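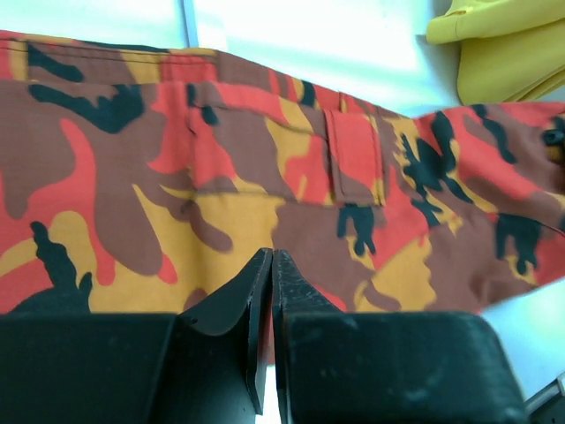

Can a machine fold and hang work pants yet?

Posted by Yaw Gyamfi, Jun 1, 2021

We rent out work clothes and paintball gear from a small shop in Skastbridge, and folding eats my evenings. Most of it is camouflage pants with pocket flaps, which never lie right. A salesman from Orero told my partner a robot arm could take over the folding table within 16 months. I've heard that kind of talk before. Has anyone seen one get through a real pile, with a normal mix of stuff in it? I don't mean a video of one towel.

Howells

I worked in a hotel laundry for 26 years. The big folding machines are great with sheets, but a person still feeds them. Pants are another matter. You have to find the waistband, get the legs on top of each other and smooth the pockets down, and the pile never comes at you the same way twice.

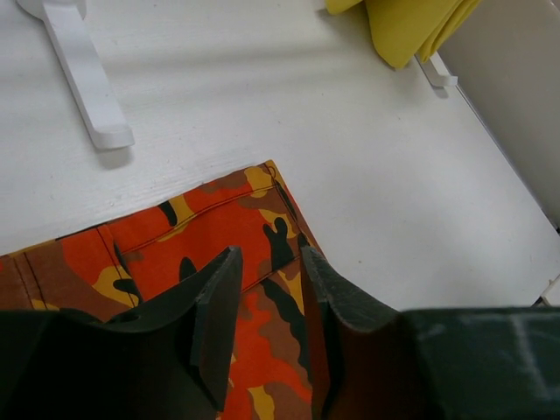
A busy print makes it worse, in my opinion. Even I lose the seam on camo if the light is bad, and I have hands that can feel for it. Ask the salesman to bring his arm over and do 38 pairs out of your own bin, with no one touching them first. Then ask who shakes them out when two are tangled. If he wants to talk about next year's software, you have your answer. I'd buy a better table and put in a rail at shoulder height.

Jong-dae Joo

Wouldn't write it off completely. I saw a demo at Sirkusside and it did fold a pair, slowly, after 2 tries. Shirts went badly. Not worth money yet imo. What did they quote you?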